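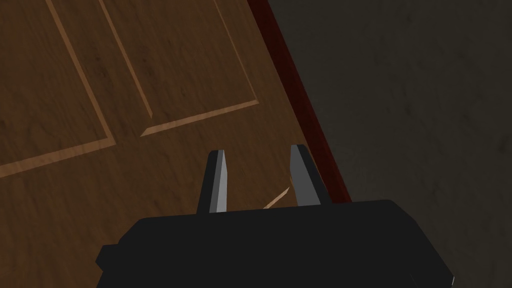 Our Week at Doltside, and the Game That Ate It

3 August 2022

We're home, there's sand in the car that I will be vacuuming out until Thanksgiving, and I can't stop talking about ladder toss. If you've never played, you throw two balls joined by a cord at a little three-rung ladder and try to get them to wrap around a rung. I had seen it at cookouts and always walked past it on my way to the potato salad. What a waste of summers!

My brother-in-law brought his set down to the beach on our first full day. It's a Prevness, the kind with the weighted feet, and it didn't tip once, even when the wind picked up and our neighbor's umbrella went rolling toward the water. We played before lunch, we played after lunch, and then a family from Dusow wandered over to ask if they could have next game. By dinner we had a bracket scratched in the sand with the handle of a shovel.

The family's grandmother, Leonie Aebischer, beat every single one of us. She throws underhand with hardly any swing, just a flick at the end, and the balls go over that top rung like they live there. I asked her to show me and she did, very patiently, and I am still terrible (but less terrible, and with a much nicer follow-through).
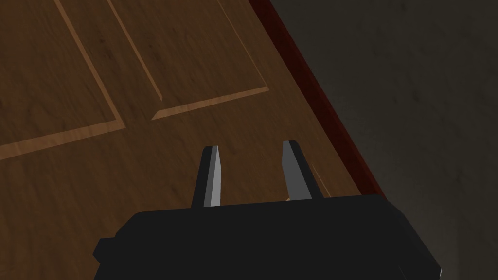 Credit: Senad Trajkovski

What We Played With

Sets run all over the place in price. My brother-in-law paid $40 for his a few years ago. I went looking as soon as we had wifi again and found a gorgeous one for $199, which I closed the tab on very quickly, and then opened again, and then closed. Soft golf-ball style bolas are easier on ankles if you have little kids running through the throwing lane, and we had plenty of those.

Beach rules, at least ours: play to 21 and you have to land on it exactly. Three points for the top rung, two for the middle, one for the bottom. Go over and that round doesn't count. Stand farther back than you think you should, and if you're on soft sand push the feet down until the bottom bar is resting flat.

Where We Ate

I promised a few of you this part. Shehu, up the hill from the public lot, does a fried fish sandwich with pickled onions that I had four times in seven days. Get there early. They run out of the good rolls by one o'clock or so and switch to plain buns, and it's still a great sandwich but it isn't the same sandwich. The peach lemonade is worth the brain freeze.

We already put our names down for the same week next July. Leonie's family is coming back too, and I've got a ladder going up in the backyard this weekend so I can practice that flick.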